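The Grip That Wasn't There

The number Telov likes to repeat is 2498, the count of recorded grasps that went into its picking software before Dromico put it to work on a packing line in Gistberg. It is a fine number. Last August the line stopped anyway, and when the guard was opened there was a cracked tray inside and a log insisting that every pick had gone well.

I have read the log. It reports a firm grip on an object at the moment the jaws were closed on the wall of a clear tray. The software took resistance for success – and kept pulling.

Training for this kind of work begins on a tabletop, with a see-through box and gripper jaws close by.
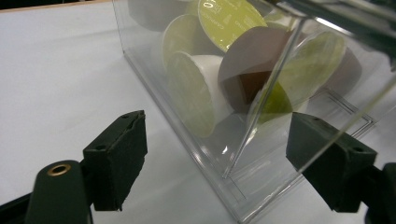
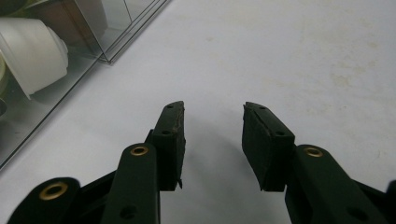
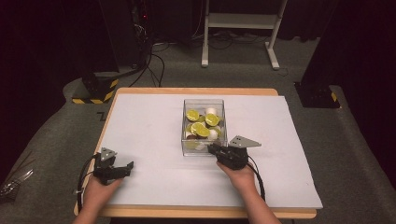 Mahrous, which runs a similar line, is less impressed by the fuss than I am, and replied that clear plastic had been a known headache for years, that any plant without a force limit on the jaws was asking for broken trays, and that the software was getting blamed for a missing setting.

Maybe so. But the setting shipped switched off, and the manual gets to it on page 200. Telov's fix was 1818 more grasps. The company would not tell me how many involved a transparent wall, or whether the limit is now on by default. Dromico has restarted 2 of its lines and kept the guards locked.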